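The Case for the Slower Dental Visit

My dentist growing up was Dr. Khaemba, who kept her office over the hardware store in Torkthorpe and never seemed to be in any hurry at all. She asked about your mother, she asked about school, and somewhere in there – you hardly noticed when – she got around to counting your teeth.

I've been thinking about her since my last cleaning at a big new place in Skirnstead. Everyone was perfectly pleasant, and I was back in my car in 15 minutes. On the drive home I remembered the sore spot I'd meant to mention (upper left, comes and goes), and I realized there hadn't been a moment to bring it up. 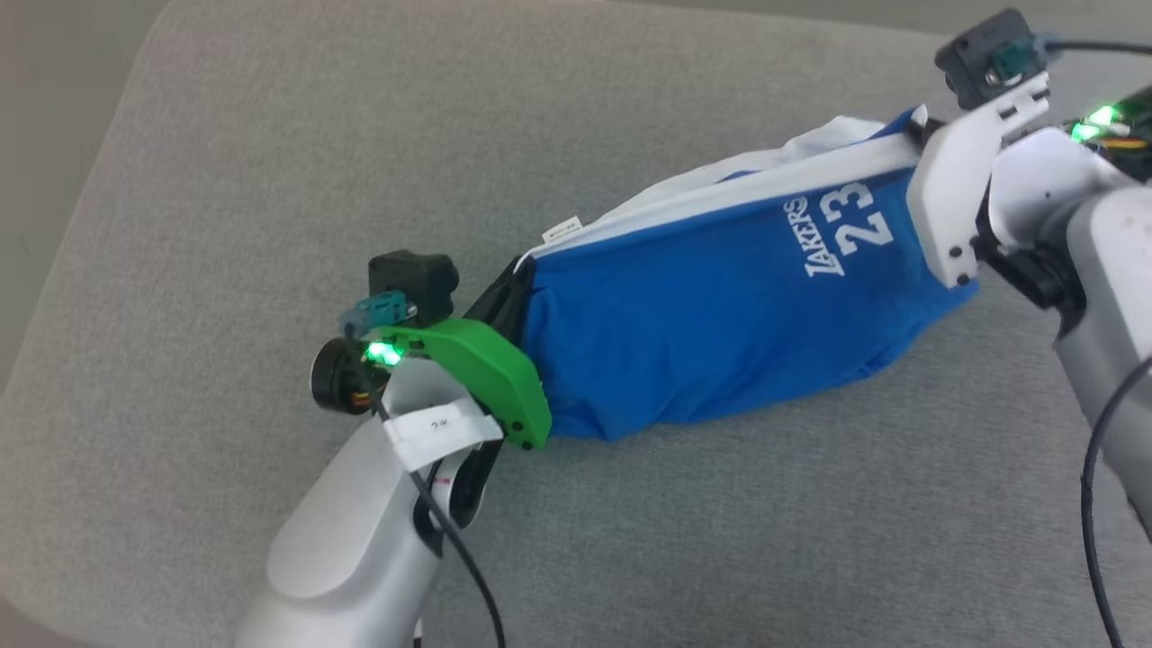
A blue Lakers jersey, number 23.

Now, I know a dentist has rent to pay and a full waiting room, and I don't begrudge anyone a busy schedule. But I do believe the talking is part of the care. My neighbor Lesego Modise ground her teeth for four years before a hygienist thought to ask how she was sleeping, and a simple night guard came out of that one little chat.

So I'd gladly wait longer in the lobby, with the old magazines and the fish tank, if it meant ten unhurried minutes in the chair. I've called the office in Skirnstead and asked for the last appointment of the day, and this time I'm bringing my questions on an index card.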